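Mouse keeps skipping on my craft table cloth, do I need a mat?

Posted by Lucimara Moura, Jun 30, 2019

Hello all, hoping somebody can put me right before I spend money. I do the labels and orders for my little card business at the same table I make the cards on, and the table has a green cloth over it, a bit like felt. It's lovely for cutting and folding because nothing slides about, and it's been on there so long I'd be sad to take it off. But the laptop has now moved to that table as well and the mouse is driving me mad. The pointer sticks, then jumps halfway across the screen, usually just as I'm about to click on something important.

It's a plain black mouse with a cable, nothing fancy. I've turned it over and wiped underneath, tried both USB sockets and restarted the laptop 2 times. On the kitchen worktop it behaves perfectly! So I'm fairly sure it's the cloth, but my last mouse was fine on it, which is what's confusing me. 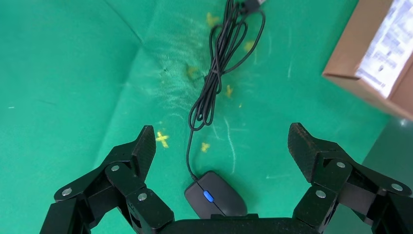
The mouse on the green cloth, with its cable still looped up.

The yellow crosses are tape, by the way. I'd rather not move those if I can help it. Do I need a proper mouse mat, or would a thin book do? And is it worth ironing the cloth? It has gone a bit wrinkly and scuffed and I wondered if the mouse was tripping over that. I've seen a Fomora mat and a Mestley one and can't see any difference apart from the colour.

Thanks in advance, and sorry if this has been asked 100 times already.

Yadav

Hi Lucimara, it'll be the cloth. An optical mouse has a little sensor underneath that watches the surface going by, and it likes something flat and firm at a steady distance. Felty stuff is soft, so the mouse sinks a tiny bit when your hand rests on it and a tiny bit more when you press a button, and the fluff can get up into the sensor hole too. Some mice cope with it and some don't, so I'm not surprised the old one was happier.

Before you buy anything, put a sheet of plain white card under it (I'm guessing you have plenty!) and use it for an afternoon. If the jumping stops you've got your answer. A book works but the edge catches your wrist after a while, and glossy covers can be as bad as cloth. If you do get a mat, go for a thin hard one. The squashy ones on top of a cloth feel like writing on a pillow.

I'd iron it if the cloth can take it, on low with a tea towel over the top. Peel the tape off first though, the glue goes horrible under an iron. A dab of tailor's chalk beside each cross will let you put them back in the same spots.

One more thing, undo those loops in the cable. I had mine bundled up like that for months and every time I reached to the left the lump dragged and pulled the mouse back with it. Let out as much as you need and clip the rest to the back of the table.

Somar

just get a wireless one, had mine years, no cable to worry about

Lucimara Moura

Thank you both! I've cut a piece of card to size and stuck it down at the corners, and it's so much better already. The pointer goes where I send it. I've let the cable out as well. I'll live with the card for July and look at a hard mat after that. The ironing can wait, I've got envelopes to fold. Somar, I would lose a wireless one under the paper by teatime!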